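Home | About | Archive | Contact

The sorting cell at work, eight months in

May
By Évan Le Goff

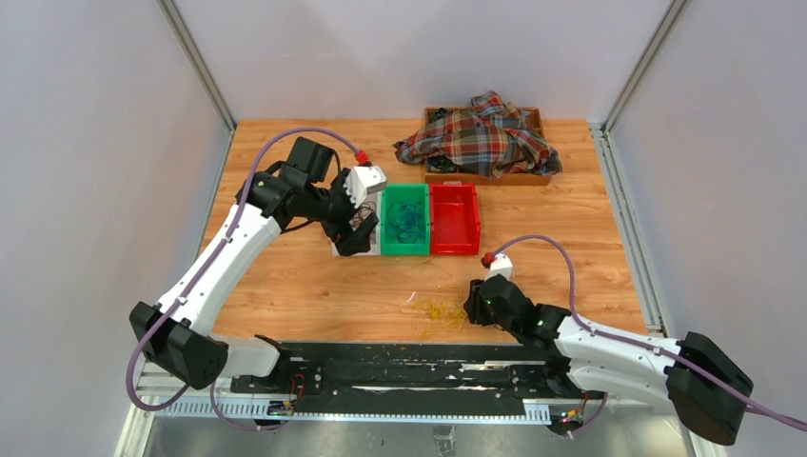

The two arms at the bins, Standamthorpe

I work at a returns and recovery shop in Standamthorpe. People send back things they bought, or offices clear out a floor, and the boxes come to us mixed. Clothes, chargers, cords, packing, bits of toys. Somebody has to take it all apart and decide what goes where. For six years that was mostly me and whoever else was on the long table by the loading door.

Last fall the company put in a two-arm sorting cell from an outfit called Rotum. We call it the cell, or the booth. It has a wood tabletop inside, which surprised me when they carried it in, because I expected steel. The bins are colored so we can talk about them without arguing over names. At the moment blue cord goes in green and black cord goes in white. Red is for whatever we decide that morning.

Cables are the worst part of the job and always have been. A shirt is easy. You pick it up, you look at it, you put it down. A knot of thin wire will eat ten minutes if you let it, and at the end of it you have something worth less than the coffee you drank while doing it. My hands used to hurt by Friday. I had one of those wrist braces from the drugstore and wore it so much that the Velcro quit.

So when management said the machine would start with cables and soft goods mixed together, I didn't object. Some people did. There were 34 of us on the floor then, counting both shifts, and the meeting ran long. The main question was the obvious one, about jobs, and the answer we got was that no one would be let go because of the cell in the first year. That has been true so far. Two people left on their own and weren't replaced, and I think it's fair to mention that too.

What changed for me is the shape of the day. I used to sort. Now I set up, watch, and sort what the cell doesn't. I come in at 6:30, check the grippers and the cables on both arms, put the tray in at the back and load it. Then I step out and start a run. The software is called Vudine and it runs on a screen outside the booth. Each item it isn't sure about gets flagged, and I tell it what the thing is or I go in and move it myself.

On a good day it finishes 95 percent of a light tray without me. A heavy tray is another matter. If a big piece of cloth is lying on top of cords, the arm can grab the cloth and bring a cord along with it, and then you have a sleeve with a phone charger hanging out of it. A person would shake it once and be done. The arms are careful, which is mostly what you want, but careful is slow. I once timed one tray at 22 minutes. I could have done that tray in six, with a sore wrist.

The other side of it is that the cell will do the same tray at two in the afternoon the way it did at seven in the morning, and I never could.

There are small things I didn't expect. One is sweeping. Packing material comes in with everything, and on the long table we just brushed it onto the floor and dealt with it at the end of the shift. In the booth, loose bits stay on the table until someone goes in. Scraps can get picked up or confuse the sensors on the wrists, so I keep a hand brush on a hook by the door. It's a dumb job but I've come to think it's the one that makes the most difference to how a run goes.

Another is talking. The long table had four people at it, and you talked all day. You heard about everyone's kids and everyone's truck. The booth is one person and a screen. I have the radio. I eat lunch with the others and I've gotten more strict about it, because if I skip lunch I can go a whole shift without a real conversation. I told my supervisor this and she moved the packing station closer to the booth, so now there's at least somebody to complain to. That helped more than the new chair did.

Pay is the part people ask me about. I got a raise when I took the operator course, which was three days of class and then two weeks with a Rotum tech standing behind me. The course was paid time. The people still on the long table didn't get a raise, and some of them are faster with their hands than I ever was. I don't think that's right and I've said so. The line we got back is that anyone can take the course. That's mostly true, but it's taught in the daytime, and the evening shift has people with kids to pick up or second jobs. Two of them asked for an evening class in January. We're still waiting on a date.

The company wants a second cell, for the Rey building across the lot. They've told us the goal is 499 trays a week between the two. I don't know how they got that number. Right now we do roughly half of it with one cell and the table, and some weeks we do less. My guess is that they'll get there by sending the light trays to the cells and leaving the ugly ones to people — and then the table becomes the place where all the hard stuff goes, all day. I'd like somebody to think about that before the second booth gets bolted down. We used to mix the easy boxes in with the bad ones so everyone got a break.

I don't miss untangling cords. My wrist is better and I threw out the brace in March. I do miss being quick at something. I'm going to ask to rotate back to the table one day a week this summer, partly to keep my hand in and partly so someone else can get time on the cell. If they say yes I'll write about how it goes.

Recent posts
What I keep in my work bag
Notes from the operator course
Parking at the Rey building, again
Six years on the long table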